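Home | Boards | Local & State | Elections | Search | Log in

Wellow County Talk > Elections > 1,953 registration challenges filed in Jultville

**precinct_nerd**
The clerk's office put the challenge list up this morning as a PDF. It is 1,953 names, all filed by one registered voter, all on the same form, all with the same ground checked ("no longer resides at address of registration"). The attachment is a spreadsheet output from a matching product called Prineo. No affidavits from neighbors, no returned mail, nothing gathered at the door.

I have read the packet through once. The match appears to be first name, last name and year of birth against a change-of-address file. Middle name and full date of birth are blank in most rows. I would like to hear from people who have worked with this kind of data before the board meets in September.

**kamrulh**
Kamrul Howlader here, I was a poll manager in precinct 3 until last year. The statute says a challenge must be "based on personal knowledge or on documents attached." The filer will say the spreadsheet is the document. The board accepted that reading once before, on a much smaller filing, and I thought it was a mistake then.

Year of birth plus name is a weak key. In a town with this many shared surnames it will produce false matches. It will also pick up people who filed a temporary forwarding order, which does not change residence for voting purposes.

**Rt9Dave**
Or it will pick up people who moved. That is what a change-of-address file is for. I don't understand why every attempt to check the rolls gets treated as an attack. If you moved, you should be registered where you live. If you didn't, you get a letter, you answer it, and you stay on.

**precinct_nerd**
You get a letter if the board finds probable cause. Under the county procedure the letter goes to the address on file by first-class mail, and the voter has to appear or send in proof before the hearing date. Someone working out of state for a season may not see the letter in time. The cost of a bad match falls on the voter. The filer pays nothing.

There is also a federal question. Systematic removals are supposed to be finished 90 days before a federal election. A removal based on an individual's own circumstances can go ahead inside that window. Whether 1,953 rows from one matching run can be called individual is the entire argument.

**Rt9Dave**
The 90-day rule binds the state's own program. A citizen challenge isn't the state's program.

**kamrulh**
The board does the removing. The citizen only files. There is a decent argument that if the board adopts a list wholesale, the board has run a systematic program with somebody else's spreadsheet. Courts have not all landed in the same place on this, so I would not tell anyone it is settled.

**vpalaniappan**
I do record linkage for a living (hospital billing, nothing to do with elections). A few technical points on the packet.

1. There is no match score. A linkage run normally gives you a weight per pair and a cutoff. The attachment gives only "MATCH" in every row.
2. There is no file date for the change-of-address extract. If it is more than a few months old, some of those people have moved back.
3. Rows 500 through 800 are sorted differently from the rest and have a different column order. That suggests two runs pasted together. I can't tell whether the second run used the same rules.
4. Suffixes are dropped. Jr. and Sr. at the same house will collide if the birth year is also missing, and it is missing in a few rows.

None of this shows that the list is mostly wrong. It shows that you can't tell from the packet how wrong it is.

**precinct_nerd**
Point 3 is useful, thank you. I had assumed a printing problem.

**Rt9Dave**
So the objection is that the list might be right but it's formatted badly.

**vpalaniappan**
The objection is that the error rate is unknown. If I sent my employer a file like this and asked them to close accounts on the basis of it, they would send it back.

**touran_k**
I am on the list. Touran Kiani, row 611. I have lived at the same address on the east side for longer than the filer has been registered in this county. What I did do is have my mail forwarded for part of the winter while I was at my sister's house. I never registered anywhere else, never changed my license and voted here in the spring.

I called the clerk. The person who answered was polite and said there was nothing to respond to until the board acts, because no notice has gone out. I asked if I could submit a utility bill now. She said they would hold it but could not say if it would count.

**kamrulh**
Send it anyway, by certified mail, and keep the receipt. Also ask for your voter history printout. Include a short signed statement saying the forwarding order was temporary and that you intended to return. Intent to return is the standard in the residency section and boards do read those statements.

**oghasemi**
I'll take the other side on one thing. Wellow County has not done serious list maintenance in years. The Amini report two years ago said the confirmation mailings were going out late and that the returned cards were sitting in boxes. When the county doesn't do the work, someone with a laptop will do it badly. I think the filing is junk and I also think the clerk invited it. 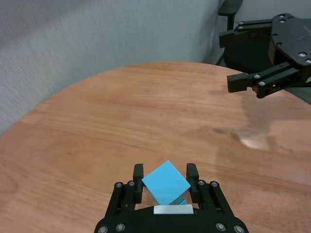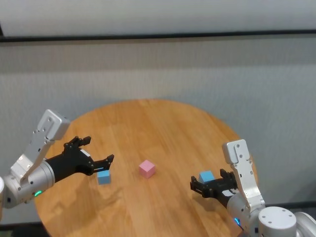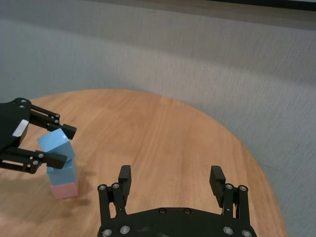

First: light blue cube in the gripper. Second and third: the round table.

**precinct_nerd**
The Amini report is fair to bring up. For those who haven't read it, the relevant part is section 4, on the confirmation card cycle. The normal process is slow by design: card goes out, no response, voter is marked inactive, and removal happens only after two federal general elections with no activity. The report found the first step was being skipped for whole mailing batches. It did not find that ineligible people were voting. It recommended a records clerk position, and the county commission left that out of the budget.

**Rt9Dave**
Convenient how the fix is always more staff.

**oghasemi**
In this case the fix is one person opening envelopes. The commission spent more than that salary on the parking study.

**farhad_h**
Coming in as someone who has sat through these hearings in another county before I moved here. What happened there was that the board chair split the filing into three stacks at the start: registrations with returned mail on record, registrations with a matching new registration in another state, and everything else. The first stack was sent into the ordinary confirmation process. The second was set for individual hearing. The third was dismissed for lack of probable cause in a single motion. It took one long evening and no one sued.

I would ask the Wellow board to do the same. It respects the filer's right to file and it does not put anyone in Touran's position through a hearing over a forwarding order.

**kamrulh**
Our procedure allows a motion like that. Rule 7 says the board "may consider challenges jointly where the grounds and evidence are substantially the same." The same rule is what worries me, though, because it can be used to sustain them jointly too.

**Rt9Dave**
I could live with Farhad's version. What I can't live with is throwing the whole thing out on day one, which is what half this board wants. If there's even a stack with out-of-state registrations in it, somebody should look.

**precinct_nerd**
I have no objection to looking at those. I would want the out-of-state registration confirmed by the other state in writing, with a full date of birth and a signature. A same-name hit is not a registration.

**vpalaniappan**
Agreed on full date of birth. With name and year only, the expected number of coincidental pairs grows with the size of both files, so comparing a county roll to a very large file gives you plenty of strangers. With the full date and middle name the problem shrinks a lot, though it doesn't go to zero.

If anyone is drafting written comments I can supply a paragraph on this. I would rather not speak in person as I don't vote in Jultville proper, I am in the unincorporated part.

**oghasemi**
The board takes comment from any county resident, you don't have to be in the city limits. Omid Ghasemi, I've spoken there twice. Sign-in sheet closes when the chair calls the meeting to order, so be early. The last one started at 6:00 on the dot.

**touran_k**
Certified letter is in the mail with the bill, the history printout and a signed statement. The clerk's office confirmed by email that anything received before the meeting goes into the board's packet. They still would not say what weight it has.

Is there a downside to attending if I haven't been noticed?

**kamrulh**
None that I know of. Don't let anyone treat your attendance as a hearing, though. If the chair starts asking you questions about your residence, say that you have not been served with notice and that you are there for public comment. You can then choose to answer or not.

**Rt9Dave**
For what it's worth I think row 611 should be pulled. I've said what I think about the rest.

**precinct_nerd**
Agenda is posted now. The challenges are item 5, after the polling place lease and before the equipment testing schedule. Written comments go to the clerk by noon the day before. I will post the board's order here when it is signed, with the vote on each motion.

**farhad_h**
Sent mine in. I attached the text of the three-way motion from my old county with the names taken out, in case a member wants to use the wording.

Log in to reply to this thread.

We use cookies to keep you signed in and to count visits. Accept | Settings

Contact the moderators | © Wellow County Talk | Back to top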